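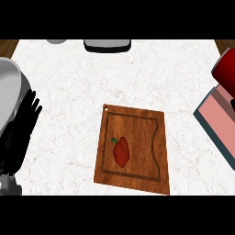
Tulwood is looking for participants for the evaluation round of its Kitchen Task Kit, a simulation package for teams that train or test manipulation policies on household work. The kit ships as a set of rendered counter-top environments, a task runner and a scoring module. Most tasks begin from a simple layout, such as a red bell pepper on a wooden cutting board with the arm and its black gripper waiting to the left, and the runner changes the layout from one episode to the next according to a seed file. Participants will install the kit on their own hardware, run a fixed set of tasks and report what they find.

The evaluation runs through the end of February. It is open to individuals and to small teams. Joint entries are accepted if one member is named as the contact.

What the work consists of

Each participant receives a license key, the installer and the evaluation workbook. The workbook lists 22 tasks in order of difficulty, starting with single-object pick and place and ending with tasks that require the policy to move one item out of the way to reach another. You may use your own policy, the scripted baseline included in the kit, or teleoperation with a supported controller. We would like to see at least two of the three covered across the group, so please state your preference when you apply.

A full pass is 3000 episodes. On a single workstation with a recent graphics card this takes roughly 40 hours of unattended run time, plus setup. The runner can be stopped and resumed between episodes. It cannot be resumed in the middle of one, and a partial episode is discarded from the log.

After the pass you will submit:

The log directory, unedited
The completed workbook, including the section on installation
A list of any episodes where you disagree with the automatic score, with episode numbers
Notes on contact behavior, especially grasp slip and objects passing through one another

The fourth item matters most to us. Contact handling was rewritten for this version and has been tested in-house on a narrow range of hardware. Reports that a grasp looked wrong are useful even when the task was scored as a success.

What you need

A Linux workstation with a dedicated graphics card and enough free disk space for the logs
Working knowledge of Python
Some experience with a physics simulator, commercial or open source
Time to answer follow-up questions by e-mail for two weeks after submission

Experience with a physical arm is helpful but not required. The evaluation does not involve any hardware transfer, and results will not be compared with real-world trials at this stage.

Terms

Participants who complete a full pass receive a payment of $3000 per entry, paid within one month of acceptance of the logs. A team counts as one entry. Participants also keep a license for the released version, without the support contract. Partial passes are not paid, but you will keep access to the evaluation build until it expires.

You may publish your own results after the kit is released. Before that date, please treat the build and the workbook as confidential. Policies and model weights remain yours; the logs record joint states, object poses and scores — they do not contain weights or source code.

Current employees of Tulwood and of our distributor, Ó Conaill, are not eligible. Customers of either company are.

Briefing sessions

Two optional briefings will be held, one at our Wellham office and one in Nasstead. Both cover installation, the seed file format and the scoring rules. The same material is in the workbook, so attendance has no effect on selection. Dates go out with the acceptance notice.

How to apply

Send one page stating your background, the hardware you intend to use and which control method you prefer. Include the graphics card model and driver version. Applications close on Sunday, January 6, 2019, and notices will be sent the following week. Incomplete applications will be returned once for correction if they arrive before the closing date.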